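Tralo Pauses Bed-Making Work on Two-Arm Robots After Gripper Fault

Company asks customers to install update and check left gripper before returning units to bedding tasks

ZUKBRIDGE – Tralo, the maker of two-arm service robots for hotels, dormitories and care residences, has paused all bed-making work on its Onberg units after a fault in which a gripper failed to let go when told to. One person was treated for a bruised hand. No other injuries have been reported.

The pause took effect in January and covers 514 robots at customer sites. Units that do not handle bedding are not part of the pause and may stay in service. Other jobs on the affected units, such as folding towels at a fixed table, may continue once the check described in this notice has been done.

What happened

The first report came from a guest residence in Marino shortly after 10 a.m. An Onberg unit had been set to straighten a pillow and place it at the head of a bed. The left gripper closed on the edge of the pillow and then did not open at the end of the move. The control panel showed the gripper as open.

A housekeeping employee saw that the pillow was still held and reached in to pull it free. The left arm began its next move while her hand was between the gripper and the pillow. She pressed the stop button with her other hand and the arm stopped. She was seen by a doctor the same day and has returned to work.

Tralo was told of the event that afternoon and sent two service technicians to the site. The unit was taken out of use and its logs were copied. Over the following days the company went through the stored logs from every unit doing bedding work and found 135 cases in which a gripper was recorded as open while its motor was still drawing holding current. Most of these cleared within a second. In the remaining cases the fabric was dragged along with the arm, and in several of them a pillow or sheet ended up on the floor.

"The robot told the operator that its hand was open, and its hand was closed," said Evaristo Rizzi, head of product safety at Tralo. "A person standing next to the machine has to be able to trust that message. We should have caught this before the units went out, and we did not."

Cause

The fault was traced to the way the software decides that a gripper has released. After an open command, the software waited a set time and then marked the gripper as open. It did not check the finger position a second time. With hard objects this made little difference. With soft goods, the fingers could catch in a crease, a seam or a small item lying on the fabric, and stay partly closed.

A second problem made the first one worse. The cable that runs from the wrist housing down the arm could pull on its connector when the arm was reaching low and across the bed. On some units this caused short breaks in the finger position signal. The software treated a missing signal the same way it treated a good one and went on to the next step.

Tests at the Zukbridge workshop repeated both problems. Engineers ran 3,699 pick and release cycles using pillows, pillowcases and light blankets. The tests used printed and plain covers, smooth and bunched fabric, and small flat items such as tags and cards placed on top. Flat items near the edge of a pillow gave the most trouble, as the left gripper tended to pinch the item along with the cloth or in place of it.

Work on the bedding tests is continuing with the new software. Runs are done with both arms brought in toward the pillow, one from each side, and the left gripper working at the edge of the fabric.

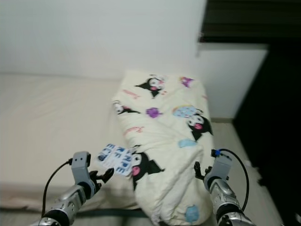

What customers should do

Customers with Onberg units should take the following steps before using them again for bedding:

Stop the unit with the main switch and wait for both arms to settle. Do not use the pause button on the panel for this.

Look at the wrist cables on both arms. The cable should have a loose loop at the wrist and should not be tight when the arm is fully extended. If the connector is loose or the cable cover is worn, call Tralo service and leave the unit off.

Install software update 2. The update takes 20 minutes and the unit must stay on its charging base the whole time.

Run the gripper release check from the service menu. The check opens and closes each gripper ten times with a test cloth, which Tralo is mailing to all customers at no charge. Both grippers must pass. A unit that fails on either side will lock itself out of bedding work until a technician has visited.

Tell staff that nobody should reach toward the grippers while the unit is switched on, even if the arms are still and the panel shows that the job is finished. If an item is stuck, use the stop button first, then the main switch, and then remove the item by hand.

What the update changes

With the update installed, the software reads the finger position after every release and also checks the current going to the gripper motor. Both must agree before the arm is allowed to move away. If they do not, the arm stays where it is, the unit sounds a tone, and the panel shows "Gripper not clear."

A missing position signal now counts as a fault. The arm will stop and will not start again until an operator has confirmed on the panel that the area is clear.

Customers may notice that bedding jobs take longer. In Tralo's own tests, each pillow took four seconds more than before. The company does not plan to shorten this time.

Tralo is also fitting a longer wrist cable and a clip that takes the strain off the connector. It has ordered 2,000 cable sets, enough for both arms on all affected units and for spares. Technicians will fit them during site visits, starting with residences where guests or patients may be in the room while the robot is working.

"We would like customers to wait for the cable visit if they can," Rizzi said. "The update on its own will stop the arm when the signal drops. The cable is what keeps the signal from dropping in the first place – we want both in place."

Costs and reporting

There is no charge for the update, the test cloth, the cable sets or the visits. Customers who pay a monthly fee for bedding work will not be billed for that part of the service for as long as their units are paused.

Tralo asks any customer who has seen a gripper hold on to an item after release to report it, even if no one was hurt and the unit worked normally afterward. Reports should include the unit's serial number, the time of day, the job it was doing and the item it was holding. They can be made through the service menu or by phone to the Tralo service desk in Zukbridge.

The company will publish the results of its bedding tests to customers when the current round is finished.

About Tralo

Tralo designs and builds two-arm service robots for indoor housekeeping work. The company has its main office and workshop in Zukbridge and a service center in Marino.

Media contact: Tralo press office, Zukbridge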